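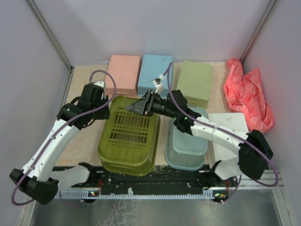 Cahier d'atelier, cellule 2
9 septembre 2024

Reprise des essais de pinces sur le banc à deux bras. Présents : Nesrin, Babatunde et moi (Remzi). Necati passe en fin de matinée avec les mors de rechange.

But du jour : comparer les doigts Plellitz (inclinés, bout étroit) et les doigts Trirkow (plus larges, patin souple) sur des paniers en plastique ajouré. Jusqu'ici on n'avait travaillé qu'avec des blocs pleins, et franchement les paniers sont bien plus amusants. Des fentes partout, des bords arrondis, des parois qui plient quand on serre... tout ce qu'il faut pour faire dire quelque chose à une pince !

Position de départ : le grand panier vert olive retourné au milieu du tapis, les deux pinces amenées au-dessus de son bord supérieur, bras droit plus avancé que le gauche. Les trois paniers du fond (rose, bleu ciel, vert pâle) restent alignés contre la paroi. Le petit gris-bleu est à droite de l'olive, on s'en sert après.

Série A, doigts Plellitz, prise par le bord, soulever puis reposer. 12 essais, 8 réussis. Les échecs se ressemblent : un doigt entre dans une fente, l'autre glisse sur le flanc évasé et le panier pivote. Quand les deux doigts trouvent le plat, la tenue est superbe, zéro flottement jusqu'en haut.

Série B, doigts Trirkow, même geste, même vitesse. 12 essais encore. Moins de glissades, mais le patin s'accroche dans les fentes au moment de lâcher et le panier repart avec la pince sur deux essais. Babatunde propose de biseauter le patin côté intérieur. À tester sur un seul jeu avant de tailler dans les autres.

Série C, retournement à deux bras. Alors là, gros moment de la journée. Le bras gauche bloque un coin, le droit va chercher le bord opposé en passant par-dessus, et on bascule. Avec l'ancien contrôleur Istier les deux bras se gênaient au milieu du mouvement et l'arrêt de sécurité tombait une fois sur deux. Avec le réglage que Serpil Oral nous a envoyé (limite de couple abaissée au poignet, consigne du bras gauche tenue pendant que le droit tourne) ça passe – et ça passe joliment. Nesrin a applaudi toute seule dans son coin. Je l'ai refait trois fois de suite pour le plaisir.

À surveiller : le câble violet du bras droit. Il fait une grande arche au-dessus de la pince et redescend le long du segment blanc. En bout de course je trouve qu'il tire sur le petit connecteur blanc. Redonner du mou et déplacer un collier. Idem à gauche, moins urgent.

Autre chose : des miettes blanches sur le rail noir. Passer l'aspirateur avant chaque série, il ne faudrait pas qu'elles finissent dans la crémaillère.

Petit panier gris-bleu : pas assez d'essais pour conclure. Il est plus étroit, les deux jeux de doigts le prennent sans peine par le rebord. Je soupçonne qu'il va nous servir de cas facile. Le sac rouge-rose du coin droit, on le garde pour la semaine des objets mous, Babatunde a déjà des idées.

Caméra : le point de vue actuel me plaît beaucoup. On lit les deux poignets en même temps. En revanche, dès que le bras droit s'avance, il masque une partie de la feuille blanche. Necati voudrait une seconde caméra Aydoğan sur la paroi de droite. Je suis pour, à condition de ne pas refaire tout l'étalonnage pour ça.

Valeur gardée pour la suite : ouverture d'approche à 19 mm côté Plellitz. Plus serré, on tape le bord. Côté Trirkow, à reprendre avec le patin biseauté.

À faire
– biseauter un jeu de patins (Babatunde)
– mou du câble, bras droit puis bras gauche (moi)
– sauvegarder le réglage de Serpil sous un vrai nom, pas « test_final_bis » (Nesrin)
– refaire la série C avec les doigts Trirkow
– demander à Necati s'il reste des mors courts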